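3.2 How people talk about parcels

I went into this part of the study expecting to write about delivery times, and I hardly touched them. What people wanted to tell me about was the box. We had 2,869 diary entries from the Jellberg households, and 2,143 of them mention packaging somewhere, often before they get round to saying what was in it!

Kenneth Geddes and I read the lot separately and then compared notes (we fell out over the word "sturdy", which I'd coded as praise and he'd coded as neutral; I gave in). We ended up with eight themes, and four of those are really about what happens to a box once it's empty. People keep them for moving house, for the cat, for posting things back. One woman in Tamora had been saving hers since January and was rather cross that they didn't stack.

Size came up a lot as well. Plain brown boxes, the sort in Figure 4, were liked far more than I'd have guessed, mostly for being easy to use again.

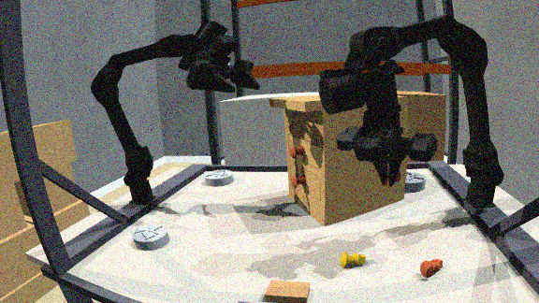

Figure 4. A plain light-brown cardboard box on a white-topped table, with two black robot arms (rendered scene).

Printed boxes got a cooler welcome, and Hoekstra's older work on gift wrap found much the same thing, though with a smaller group and a lot more ribbon. I come back to the printed ones in Section 3.3, where the Gudetti households disagree with nearly everyone else.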